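**14 October 2020**

# Black cloth wanted: the Brallport mending table is back!

The mending table at Brallport is open again after its long break, and what a lovely first session it was. People came in with coats, school trousers, aprons and one enormous theatre curtain (more on that below), and hardly anyone went home without something wearable in their bag.

Glykeria Raptis, who started the table in April of last year, had planned a gentle restart with a few hems and buttons. Instead she had 63 items booked in before the doors opened. "I had my scissors in my hand before I'd got my coat off," she told us. "It was wonderful. I'd missed the noise of it."

Much of the work this time was on dark fabric, which everybody finds hard on the eyes. Black thread on black cloth can hide a crooked seam until you get it out into daylight, so Thanasis Psarras has been getting people to lay their pieces flat on something white before they cut or pin. The edges show up far better that way, and so do the moth holes! He also likes a line of pale tacking stitches down the middle of anything large, pulled out again at the end.

The curtain belongs to the Mustia Players, who have been using it since their very first show and would dearly like to keep it. It has a long tear near the hem and the lining has gone in several places. Angeliki Chrysikopoulos has taken charge of it and reckons it will need 6 evenings, with two people sewing at a time. She is after spare black cloth for the patches: cotton or wool, any size bigger than a tea towel, washed and ironed if you can manage it. Please don't send anything stretchy, as it puckers badly next to the old material.

Donations can be left at the Brallport front desk in a bag marked "curtain". Makis Panagiotou will also collect from anyone on the Mustia side of the river who can't get over.

There is good news on money as well. The autumn cake sale raised £286, and part of it has already gone on new needles, proper dressmaking shears and a second ironing board (the old one can now retire with honour). Beginners are very welcome at the next session, and you don't need to bring a machine or know one end of a bobbin from the other. Bring the thing you've been meaning to fix, a bit of patience and your reading glasses if you wear them.

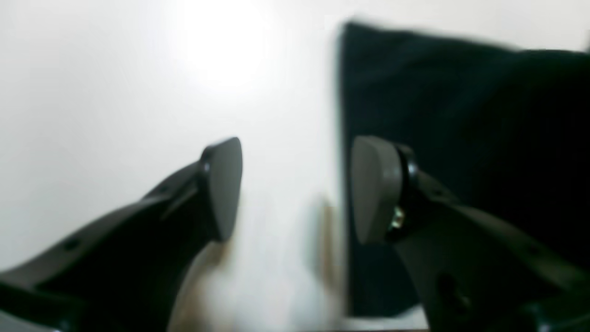

Places at the table can be booked at the front desk, and the kettle goes on at 2.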